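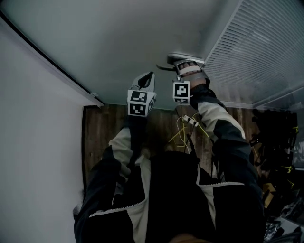
Black and white jacket, back on duty.

July, a bit after six in the morning

I'm up before the birds again and I blame the tomatoes. I went out in my slippers to check on them and there it was, the first one with real color! Only a smear of orange on the shoulder, the size of a thumbprint, but I stood there grinning at it like a fool. It's one of the Laur plants, the ones I started from seed on top of the fridge in March and nearly threw out when they went leggy. The Erau plants are twice as tall and have given me nothing but leaves and one sad flower cluster that dropped in the heat.

So that was a good start. Then I came in and spilled the coffee grounds all down the front of the cabinet, which evened things up.

Yesterday was the long drive out to Lareo to see Mom's old house before the new people move in. 70 miles each way and the air conditioning in the car is still doing that thing where it blows cold for ten minutes and then gives up. I had the windows down the whole way back and my hair looked like a hedge by the time I got home. Darcy came with me, thank goodness. Darcy Campbell is the only person I know who can sit in a hot car for that long without once mentioning it (I mentioned it plenty for both of us).

The house was smaller than I remembered. Everybody says that about the house they grew up in and I always figured I'd be different, but nope. The kitchen especially. I could have sworn we had Thanksgiving for fourteen in there. The pencil marks are still on the pantry door, mine and Joey's, and I took a picture of them and then stood there trying to work out whether it'd be weird to ask for the door. Darcy said ask. I didn't ask. I'm going to write them a note this week, I think, and if they say no, then they say no.

We stopped for pie on the way home at the place by the feed store, Clekinis, which has changed its sign but not its pie. Cherry for me, coconut cream for Darcy, and we each ate half of the other's. I left my sunglasses on the table and had to go back for them.

Money stuff, so I don't forget: the roofer called. He wants 700 to fix the flashing over the porch, and 1000 if he does the gutter on that side too. I said I'd think about it. I should just do both and be done with it, the drip by the back door has been driving me nuts since spring and I'm tired of moving the bucket. Call him before lunch.

Also I still owe the library 40 cents. It's been 40 cents since last summer and every time I go in there I have only a card on me. They're very nice about it, which makes it worse.

I didn't sleep great. Kept thinking about that pantry door and how Dad used to press the ruler down flat on our heads, and Joey always going up on his toes and swearing he wasn't. I should call him tonight. He's two hours behind, so after supper.

Okay, the dryer's buzzing and the sun's on the tomatoes. Going to water before it gets hot.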